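# 手首のマーカーと紙の束:Likerの収集現場に聞く

Likerが机上作業の実演データを集めはじめたのは3月である。対象は書類の取り扱いで、紙を持ち上げる、向きをそろえる、重ねる、ファイルボックスに収める、といった動作を人間の手で行い、頭部カメラの映像と手首の姿勢を同時に記録する。集めたデータは学習チームに渡され、双腕ロボットの方策の訓練に使われる。収集工程の責任者に、記録の手順と、現在抱えている問題について話を聞いた。取材は収集室の隣の会議室で、金曜の午後に行った。

現時点で採用済みのエピソードは1,254本ある。1本は、両手が机の手前の基準位置にある状態から始まり、指示された動作を終えて両手が再び基準位置に戻るまでを指す。長さは動作によって異なり、紙を1枚持ち上げて戻すだけのものと、複数枚を重ねて箱に収めるものでは数倍の差がある。

「本数だけを見てもあまり意味はありません。学習側が気にするのは、同じ動作について初期配置がどれだけ散らばっているかです。紙の位置と角度がいつも同じなら、100本あっても1本と大差ない。収集計画では、動作の種類ごとに配置のばらつきを先に決めて、そこから必要な本数を出しています」

配置の指定には、社内でSistoと呼んでいる割り当てツールを使う。作業者の画面に紙の枚数、おおよその位置、向きが表示され、作業者はそれに合わせて机の上を整えてから記録を始める。指定は粗い。位置は机を9区画に分けたうちのどれか、という程度である。

「最初はミリ単位で指定しようとして失敗しました。配置を合わせる時間のほうが、動作の時間より長くなってしまう。区画だけを指定して、区画の中では適当に置いてもらうほうが、分布としても自然になります」

## 手首の姿勢をどう取るか

両手首には、白黒の正方形マーカーを並べたバンドを巻く。バンドの下に箱形のモジュールを付け、その面にもマーカーを配置している。頭部カメラの映像からマーカーを検出し、モジュール側の記録と突き合わせて手首の六自由度の姿勢を求める。この処理を担うソフトウェアがFeduraである。

グローブ型の計測装置を選ばなかった理由を尋ねた。

「紙を扱うからです。布でも樹脂でも、指先を覆うと紙の縁を拾う動作が変わってしまう。爪を縁に入れる、親指の腹でずらす、といった動きが消えます。素手のままにしておきたかったので、計測は手首に限り、指の形は映像から推定しています。指の推定精度は手首より落ちますが、そこは割り切りました」

マーカーの見え方には癖がある。手のひらを上に向けるとバンド表面のマーカーが隠れやすく、モジュール側の面に頼ることになる。逆に腕を体に寄せると、モジュールがカメラの視野から外れる。Feduraは見えているマーカーの数が足りない区間に印を付け、その区間が連続して3フレームを超えると、エピソードを自動で保留に回す。

「保留になったものは人が見ます。補間で済むか、捨てるかを決める。動作の中心部、つまり紙をつかむ瞬間や離す瞬間に欠損があれば捨てます。移動中の欠損なら補間で残すことが多いですね」

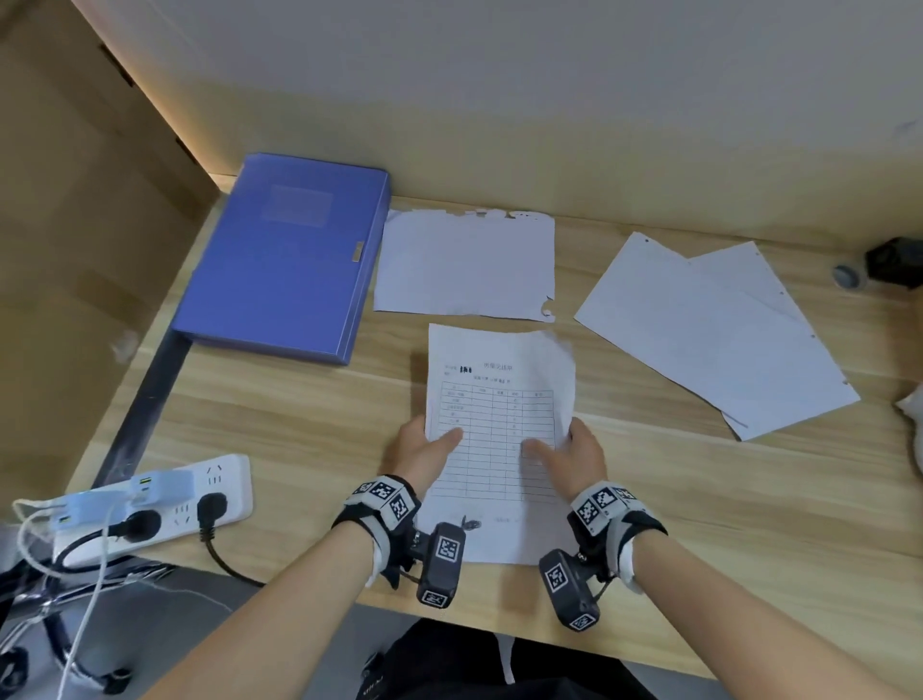
紙という対象の難しさについては、話が長くなった。剛体であれば、物体の姿勢は位置と向きで表せる。紙は持ち方によって形が変わり、同じ位置を同じようにつかんでも、しわや折れ目の有無で垂れ方が異なる。

「新品の用紙だけで集めた初期のデータは、ほとんど使いものになりませんでした。学習した方策が、角の折れた紙を渡された途端に止まるんです。縁の直線を手がかりにしていたらしい。それ以降は、折れたもの、しわのあるもの、縁が破れたもの、綴じ穴のあるものを意識して混ぜています」

用紙の状態はエピソードごとに記録する。区分は「平坦」「しわ」「角折れ」「破れ」「穴あり」で、複数を付けてよい。印刷の有無と、罫線の表があるかどうかも別の欄に書く。白紙と印刷済みの紙では、表裏や上下を判断する手がかりの量が違うためである。

「白紙は裏返っても見た目が変わりません。向きをそろえる課題では、白紙には正解の向きが二つ以上あるので、評価の式を分けています。ここを混同すると、正しく動いているのに失敗と判定される例が出ます」

## 捨てる基準

集めたもののうち、どれだけが捨てられているのか。責任者は手元の表を見ながら、不採用は183本だと答えた。保留のまま判断が済んでいないものは、この数に含まれていない。

内訳で最も多いのは、計測の欠損ではなく開始位置の不備だという。両手が基準位置に戻りきらないうちに次の記録を始めてしまい、エピソードの切れ目が動作の途中に来る。

「作業に慣れた人ほど多い傾向があります。慣れると動作がつながって、戻る手間を省いてしまうんです。いまは基準位置で手が静止したことをFeduraが確認するまで、次の記録が始まらないようにしてあります。作業者の評判はよくありませんが、不採用は減りました」

失敗した動作の扱いは、学習チームとの間でしばらく議論になった。紙を1枚だけ取るつもりが2枚取れた、縁を拾いそこねてやり直した、という例である。当初はすべて不採用にしていたが、途中から、やり直して最終的に目的を達したものは採用に切り替えた。

「やり直しの入ったデータがないと、方策は最初の失敗から戻れません。ただ、割合が増えすぎると今度は無駄な動きまで覚える。どのくらい混ぜるのがよいかは、まだ結論が出ていません。再試行の区間にはラベルを付けておいて、学習側で重みを変えられるようにしています」

## 机の上を片付けない

収集用の机は、途中から片付けないことにした。電源タップやケーブル、ファイルボックスなど、課題に関係のない物が視野に入る状態を許容している。照明も窓側のブラインドを固定せず、時間帯による変化をそのまま残す。

「背景を統一したほうが学習の立ち上がりは速いんです。でも配備先の机は片付いていません。評価用の環境を別の部屋に作ったとき、背景を統一したデータで訓練した方策は成績が大きく落ちました。それで方針を変えました」

一方で、個人情報の扱いには手間がかかる。実際の業務書類は使えないので、書式だけを模した用紙を社内で印刷している。日本語のほか、中国語の表題や表を入れた書式も用意した。文字の内容を読ませる課題ではなく、表題の位置や罫線の方向を姿勢の手がかりとして使えるかどうかを確かめるためである。

## 次の段階

6月からは、収集の一部をNadarに移す。Nadarは同じ形式で記録を行う遠隔操作環境で、人間の手の代わりにロボットの手先を操作して動作を行う。人の手のデータとロボットのデータは、動作の速さも指の配置も異なる。両者をどの比率で混ぜるかが次の検討項目になる。

「人の手で集めるほうが速く、動きの種類も多い。しかし最後に紙をつかむのはロボットの手先ですから、そのままでは埋まらない差が残ります。手首の軌道は共有できると見ていますが、つかむ直前の区間は別に学習させることになるかもしれません」

評価の課題は、ファイルボックスの蓋を開け、角の折れた紙を含む束を収めて閉じる一連の動作に決まっている。途中で蓋が半開きになった場合を成功に数えるかどうかは、学習チームとの打ち合わせに持ち越された。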